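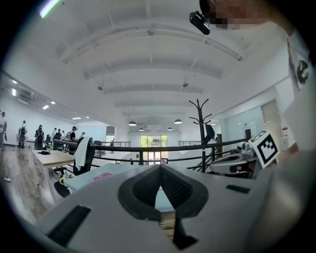
Went through the Grurville water bill line by line this morning. We used 417 gallons more than we did in May.

Read the meter myself to check. It matches the bill, so the number is right.

Shut off every tap and watched the dial. It kept moving. Put food coloring in the toilet tank and had color in the bowl in 4 minutes.

New flapper is six dollars at Sakalauskas. Drildale store was out.

If your bill jumped too, try the toilet first. Will post the next reading.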